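¿Hay ya algún robot que recoja la mesa y riegue las plantas sin supervisión?

Publicado por Leonilde Pinheiro en Hogar y automatización

Llevo la intendencia de un taller de diez puestos en Circombe. Cada tarde alguien tiene que retirar las botellas de agua, vaciar los cuencos, bajar las bolsas y regar. Un comercial de Skoklow nos ofrece un brazo con pinza de dos dedos sobre base móvil y asegura que cubre toda la lista. El presupuesto es de 3.804 euros sin instalación. Me interesa saber qué parte es realista hoy y qué parte es catálogo. El suelo es liso, sin escalones, y hay enchufe junto a la mesa.

Adeel Kazmi

Depende de la tarea, así que conviene separar la lista. Recoger un objeto rígido de una superficie plana está bastante resuelto si el objeto cabe en la apertura de la pinza. Una botella pequeña tumbada es un caso razonable: diámetro conocido, contorno claro. El plástico transparente da problemas a muchos sensores de profundidad, pero el tapón y la etiqueta ayudan a localizarla. Una regadera es otra cosa - pesa distinto según el agua que lleve, el asa es curva y el centro de masas se desplaza al inclinarla.

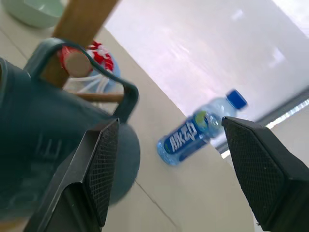

¿Puede una pinza de dos dedos verter agua con una regadera llena?
Con poca carga y un asa que encaje bien entre los dedos, sí; llena, el par en la muñeca suele superar lo que admite un brazo ligero, y el asa gira dentro del agarre.

Las bolsas de plástico son lo peor. No tienen forma estable, se pegan entre sí y el modelo de agarre falla sin avisar. Pídele al comercial la carga útil con el brazo extendido, que no coincide con la que anuncian, y una prueba de 2 horas en tu local con tus objetos.

Olga Coelho

Nosotros tuvimos uno en Huanca y lo devolvimos en junio. Para botellas, bien. Para lo demás, una persona tarda menos.

Marisa Ferraro

Para regar no hace falta brazo. Programador, electroválvula y tubo de goteo. De las bolsas no opino. Si al final haces la prueba, que sea un viernes por la tarde, con la mesa como queda de verdad, y anota también las veces que alguien tiene que intervenir.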